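Posting parcels before Christmas, what I've learned so far this week. Short thread.

Last posting day for Udness from our branch is Monday. Trorach is a day earlier because of the ferry.

Anything over 2 kg goes up a price band. Weigh it after you've wrapped it. I paid extra on two boxes by 50 g.

The Graseo counter shuts at 4 on Saturdays. The queue was out of the door by 11.

Write the postcode on two sides. Ask for proof of posting, it's free, and keep it until February.

Jars: one sock each, then newspaper. Next job is the box for Tran. 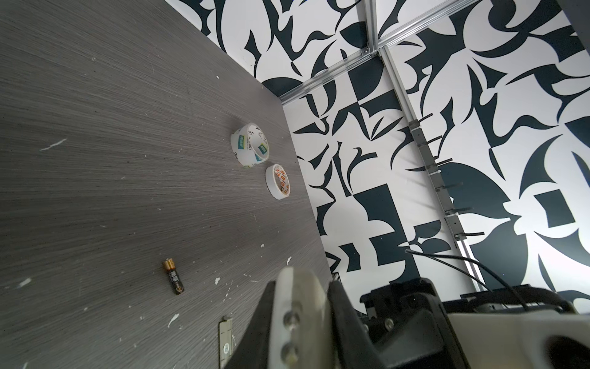
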